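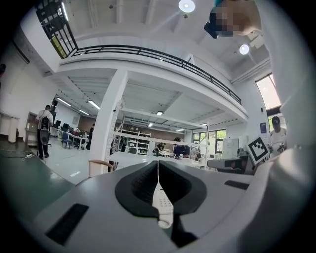 Notes for the Kernolley workshop talk
Monday, April 3, 2023
Allow 15 minutes, then questions.

Start with why I wanted a gripper I could hold in my hand. The arm I had planned to buy cost too much, and I could learn most of what I needed by moving the fingers around myself. The project is called Flistel. It is a pair of hand-held grippers with a camera in each, built at the shared bench between other people's jobs.

Say what it cost. Parts for the pair came to roughly 2,000 pounds, and the cameras were the largest share. Printing was cheap but slow. I went through 53 prints before I had a housing I was happy to keep. Pass the rejects round at this point.

Fingers. The first ones were hard plastic and let go of anything smooth. The current ones are padded. I cast the first set of pads too thick and they would not close on a pencil. Mention that the mould needs a full night, whatever it says on the tin.

Camera. It has a very wide lens, so it picks up the fingers and most of the room at once. Straight lines come out curved. That is fine for my purposes, but you have to calibrate before you measure anything. Do it again every time the lens mount comes off. I skipped this in August and threw away a week of recordings.

Markers. The square black-and-white ones give the software something to find. Print them matt. Glossy paper caught the ceiling lights and the software lost them. Stick them on something stiff.

Slow down here, people always want to write down the supplier. Springs and screws are from Hatico. The Avcı bearings fit without sanding, the cheaper ones did not.

Show how to hold it: elbow in, wrist straight, close the fingers slowly. After 2 hours your hand will ache, so swap over before then.
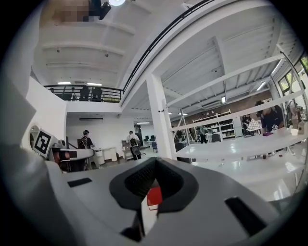

Do you need a robot arm before you can start on this?
The grippers come first and can be used by hand for as long as you like. If you add an arm later, keep the same fingers and the same camera position on it, so the old recordings still match.

Next, the wiring. Keep the cable tied to the housing near the wrist. Mine pulled out of the board twice before I added a clip. Put the drawing up and leave it up.

Last item is the file list. Housing, fingers, pad mould and lens mount are all on the workshop's shared drive, in the Flistel folder. Ask for questions. Bring the spare pads to the front for anyone who wants to try them.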